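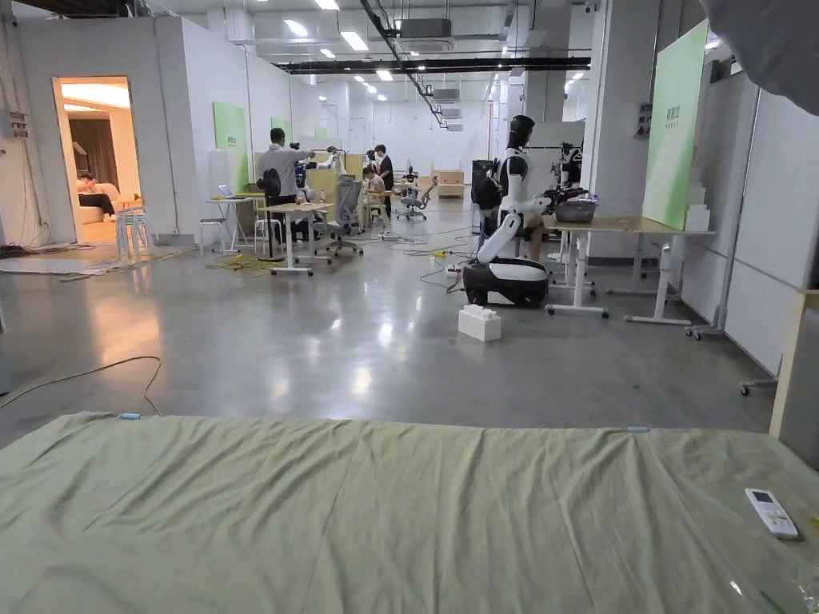

How many demonstrations do I need before a policy is worth training?

Depends on the task. For one arm and one kind of object our customers usually start with a few hundred, then look at where it fails and record more of those. Two arms and soft items, plan for 3,000.

Flonard Station Kit – demonstration recording for mobile and table-top robots

What it is
Recording software, a small sync box and a set of mounts. You bring the robots. Runs several stations side by side in one open room, one operator or more at each, all writing to the same store.

What's in the box
Flonard sync box, 4 camera ports
2 head mounts, 2 wrist mounts
Bilyk foot pedal (start, stop, discard)
Floor cable covers, grey
Licence for 4 stations, 12 months

Not included: robots, tables, cameras, props. Ask us for the Dustska table list if you want tops with casters that lock properly. Cheap ones creep.

Props
Ordinary stuff works best. Remote controls, baskets, bedsheets, boxes. Tape sheets down at the far edge or you'll spend half the session straightening them. Wrinkles are fine, leave them in, the policy needs to see them.

Room
Hard level floor for wheeled bases. Other people working in view is OK and we'd keep it that way – a model trained against a blank wall tends to fall over when somebody walks past. Polished concrete throws back the ceiling lights, so fix the exposure before you start and dont touch it mid-batch.

Recording
Episodes save as they finish. Pedal discards the last one, no menu. Every episode gets a task label, operator code and station number. Export to the usual training formats, or stream straight to Gerkard storage if you have an acount.

Spec
Stations per sync box: 4
Episodes held locally if network drops: 32
Power: mains, UK or EU lead
Warranty: 2 years, sync box only

Delivery
Next batch ships January. Orders over 2 kits, email first, we may need to split them. Spare pedals sold seperately – out of stock at the moment.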